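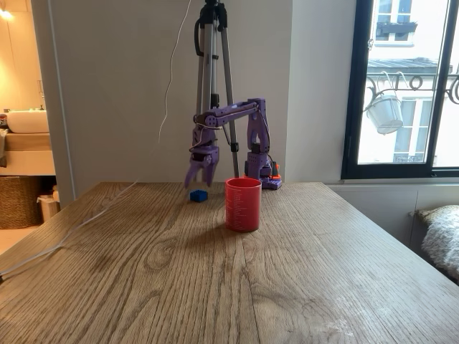 Who must be near the table when a small robot arm is running?

One person who knows the program and can reach the power switch without stretching over the arm. A second person may watch, but the first one has the responsibility until the motors are off.

Table Arms and Good Practice: Gallery

On this page we collect pictures of small arms at work on ordinary tables, together with the rules we follow. The rules are called the Plarnness Sheet, after the street in Flikville where our group Stultari had its first meetings. The present edition has 28 points and it was agreed on February 15, 2019. It is a house rule and it does not replace any law or official standard. If your school or employer has a stricter rule, please follow the stricter one.

The sheet is written for light arms, the kind that people print and assemble themselves and put on a table at home or in a classroom. We take "light" to mean that the arm lifts roughly 500 grams or less. Such an arm will not break a bone in normal use, but it can pinch a finger, pull a cable from its place, or push a full glass onto a laptop. Most of our points are about these small accidents.

Gripper open over the blue brick, with the red cup beside it. Point 4 of the sheet says: the first move of a session is made at low speed, with the fingers open, and with one object as the target. Other objects may stay on the table if they are part of the task.

Cables

Point 9 was changed more often than any other. In the old text we wrote "cables must be tidy", and every reader understood it differently. Now we ask that a cable on the tabletop leaves by the side or the back, away from the reach of the gripper, and that the person sitting at the table does not rest an elbow on it. The wires on the arm itself need enough slack for the joints to turn fully in both directions. Please move every joint by hand, with the power off, and look at the wires while you do it. It takes a few minutes and it is the check which people skip most.

Cups and other round things

A-yeong Cho wrote this part of the sheet, and I have only shortened it a little. Cups used for practice are empty. The drinking cup of the operator stands on another table or on the floor. Before the gripper closes on a round object, the program must stop for 3 seconds, so that the operator can compare the position of the fingers with what was planned. In the log of our Zavala course we have 1,166 runs, and the pause was kept in all of them -- also in those where everybody was tired and wanted to go home.
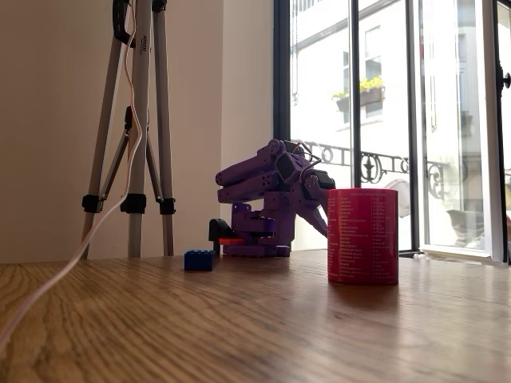 Arm folded down toward the red cup, fingers reaching along its left side. Blue brick on the other side of the base.

Points 14 to 17 belong to this kind of position. When an arm is folded, the space between the links becomes narrow, and a hand should not go in there while the motors have power. If the object must be moved by a few millimeters, stop the program, switch off, hold the arm so it does not fall, and then move the object. The motors often lose their holding force at the moment of switching off, and a folded arm may sink down quickly.

Light from a window

Point 21 is for those who use a camera to find the object. A shiny tabletop near a window reflects the daylight, and the reflection moves during the day. A program that was adjusted in the morning should be checked again after lunch. We recommend to write the hour and the weather in the log, beside the speed and the name of the operator. Curtains are allowed, but then they should be closed for the whole session.

Keeping the log

Write one line for each run, also for the failed ones. "Dropped, left finger slipped" is a good entry. "Did not work" is a poor entry, and the course leader will ask you about it. Do not correct an old line. Add a new one under it with your initials.

Use of the sheet

You may copy the Plarnness Sheet for your own club or class and change the points you need to change. We only ask that you remove our name if you take out point 1 (one responsible person) or point 2 (switch within reach). Corrections to my English are also welcome. The next edition is planned for March, and proposals should say which point they are about and give the new text in full.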